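Kitchen task notebook, student project, team Tsegaye

Picking up from where I left off before lunch. I've been moaning about the handover move all week (sorry, everyone) and I wanted to get it written down properly while it's fresh, because last time we changed the timing I forgot to note the old value and Souad had to dig it out of the logs for me.

So, the plan we agreed: left hand takes the plate by the rim, right comes in low on the opposite side, both hold it through the turn, and then it goes into the rack. Amanuel still thinks one arm could do the lot. He may well be right for the small plates, but the large ones swing horribly if you only pinch the top, and I'd much rather lose 2 seconds than a plate!

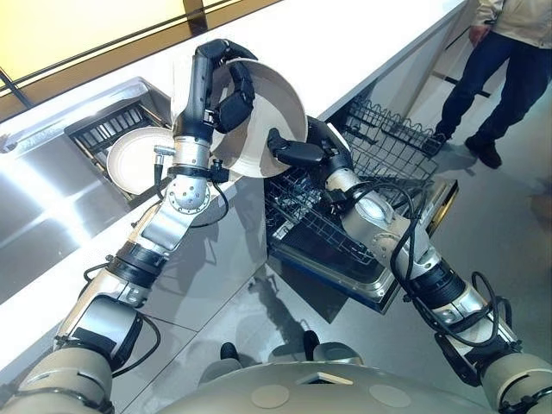

Sundmont, August

Run 9 of the new set, both hands on the plate and the dishwasher rack still empty. I like how far over it's tilted at this point – the old version kept it nearly flat until the last moment and then had to rush. I do wonder about the cable on the outside of the right arm, mind. It arcs out quite loosely past the elbow and I'd like another clip on it before we try anything faster. The left one loops out too, so we may as well do both while the tools are out.

Settings for this lot: pause after second contact 364 ms, wrist speed capped at 100 in the Zullgate panel (whatever units those are, Amanuel, please put it in the manual). Grip force unchanged.

Things I want to try next:
shorter pause, same speed
right hand a touch lower on the rim
starting with the plate in a different slot of the black rack

Souad asked whether the shiny cabinet front is bothering the depth readings. There are long bright streaks all along it, and the floor tiles are nearly as bad. My hunch is yes, a bit, so I'll borrow the matt sheet from the Imoter bench and do the same runs with it taped up. If anyone has seen the good tape, it's not in the drawer.

Amanuel, can you leave the rack pulled out when you finish tonight? I'm in at 9 and want to go straight on.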